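Search this forum Go
1 min read
February – posted by Herman Entili

Councilman Ginting says he gets threats since the Lelley vote. I believe him. Up to 500 messages, he told the radio. 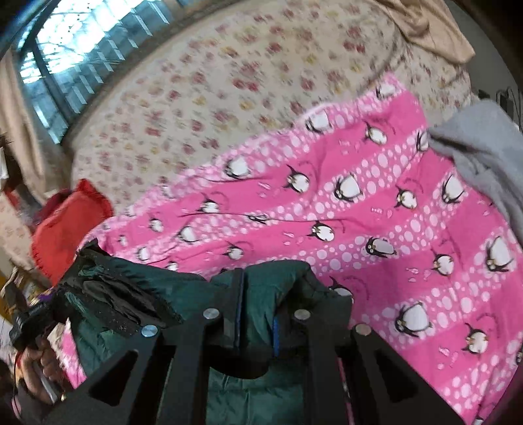 Penguin blanket and green jacket, on the bed

kartini_h: Threats are wrong, but he still must answer about the Wistmont money.

Herman Entili: Not on the same day – let him be safe first.
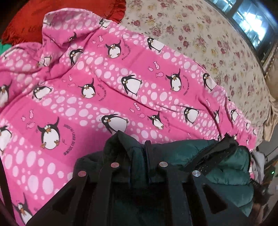 And the police report comes Thursday, so we can wait.

dranuvetti3: I disagree. We waited long enough.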